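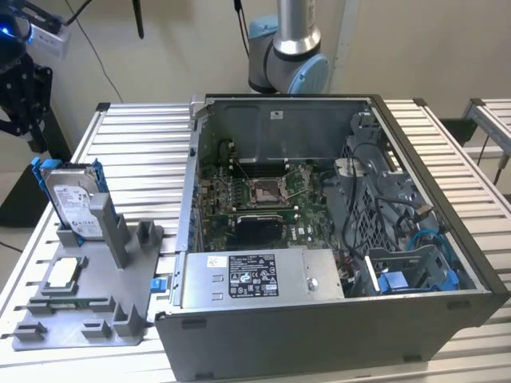 *Fig. 1. Bancada de montagem: torre aberta, soquete da CPU vazio e tabuleiro impresso em 3D com disco, processador e módulo RAM.*

## Aula 11: Inserção de componentes com aprendizagem por demonstração

**Leitura:** relatório Plernwood, capítulos 2 e 3 (N. Majali)

### O problema

Colocar um módulo de memória ou um processador numa placa-mãe exige tolerâncias menores que o erro de posicionamento do braço. Uma trajetória gravada e repetida falha com poucos milímetros de deslocamento da caixa. O método de Nisreen Majali divide a tarefa em duas fases:

1. **Aproximação.** Política visual, treinada por imitação, que leva a peça do tabuleiro até a vizinhança do encaixe.
2. **Contato.** Controle de admitância com busca em espiral de pequena amplitude. O sinal de força decide quando passar à inserção.

O tabuleiro fixa a pose inicial das peças e reduz a variação na preensão. A pose da caixa continua livre dentro de uma faixa definida no protocolo.

### Dados

O conjunto tem 1.678 demonstrações teleoperadas, gravadas em maio. Cada uma guarda imagens, posições das juntas e força no punho. Foram descartadas as gravações em que o operador soltou a peça antes do contato.

### Resultado principal

Na inserção de RAM, o sistema completo teve sucesso em 90% das tentativas. Sem a fase de contato, a taxa caiu para 13%. O erro típico da versão reduzida é parar sobre a borda do encaixe e empurrar sem alinhar.

Para a CPU o relatório só traz resultados preliminares. A alavanca de retenção precisa ser aberta antes da colocação, e essa etapa não entra na política avaliada.

### Para a próxima aula

- Escrever a lei de admitância em uma dimensão e indicar o efeito de aumentar o amortecimento.
- Explicar por que o limiar de força da RAM não serve para a CPU.
- Entrega: terça-feira, 6 de setembro, no início da aula.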